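Torudo Catcher's Mitt, 34 inch
Item 1273 – adult, right hand throw

Back in stock, nearly 175 of them. Full grain steerhide, stiff out of the box, give it a few weeks. Closed web, two-piece. Wrist strap is wider than last years and doesnt slip.

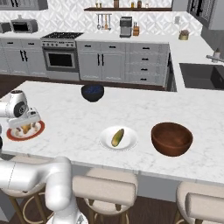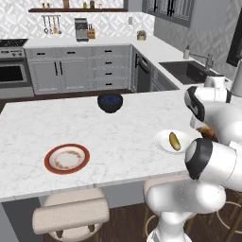

Danuta Zawadzka wrote in to say hers took most of November to break in, playing catch every evening, and the pocket now sits deeper than on her old Pravance. She'd still like a lefty version. We've asked Torudo. No answer yet.

Weight is on the heavy side. Pitchers who throw hard, fine. For a 12 year old, no – get the youth model, 32 inch, softer palm.

Laces: rawhide, black or tan. Spare set in the bag.
Padding: felt, double layer at the thumb
Color: tan/black only, the red is sold out

Don't oven it, don't steam it. Light conditioner on the palm, thats all. Heat damage isn't covered.

Team orders, four mitts or more, email Vasanthi Kurian before 4 p.m. and it ships same day. Name stitching adds two days and can't be returned.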